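Hancombe Studios – Shared Workroom Inspection
Room: Travness, ground floor
Month: May
Inspected by: Imke Eichhorn
Room contact: Rajkumari Chauhan
Time in: 16:10

Rating: S = satisfactory, C = satisfactory with comment, A = action required

1. Exits and circulation

1.1 Door opens fully, no obstruction – S
1.2 Clear route to exit, 900 mm minimum – S. Measured at the narrowest point.
1.3 Emergency lighting, function test – S
1.4 Seating free for use – C. Papers stored on a chair seat. Move to shelving.

2. Electrical

2.1 Outlets and faceplates – S
2.2 Extension cords – A. One cord with damaged outer sheath removed from service. Replacement requested from Joris Meijer.
2.3 Appliance labels in date – S

3. Central table

3.1 Table stable, top level – S
3.2 Surface protected during work – S. Cover sheet in place on the near side.
3.3 Drinks kept apart from bottles – A. Mug on the work surface with studio materials. Repeat comment from the previous inspection.
3.4 Containers labeled – C. Labels present on some bottles. Contents of the small clear bottles to be confirmed by users and marked.
3.5 Combustible material – C. Newspaper, loose printed sheets and dried plant stems share the table. No heat gun or candle use at this table until cleared.
3.6 Hand tools stored – C. Brushes and sticks to go back in the rack at end of session. 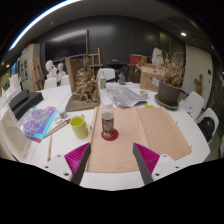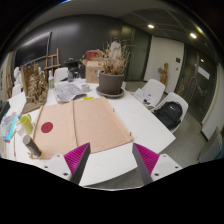
Items 3.2 and 3.3: central table, near side, with covering and mug.

4. Storage and waste

4.1 Shelving fixed to wall – S
4.2 Shelf load under 35 kg – S
4.3 Lidded bin for used rags – A. Bin present, lid missing. Janka Doležal to replace.
4.4 Solvent cabinet closed and locked – S. Key log complete.

5. Fire and first aid

5.1 Extinguisher gauge in range, pin fitted – S
5.2 First aid box – C. Eyewash down to one bottle. Restock to two.
5.3 Smoke detector – S

Summary of actions

2.2 Replace extension cord – Meijer
3.3 Move drinks to the side counter – all users, Chauhan to remind
4.3 Replace bin lid – Doležal

Items marked C are to be corrected by room users before the next inspection. Item 3.3 will go to Mieke Hermans if it is recorded a third time. The dried arrangement may stay in the room – a position away from the work area is preferred.

Time out: 16:45
Copy to: Travness room folder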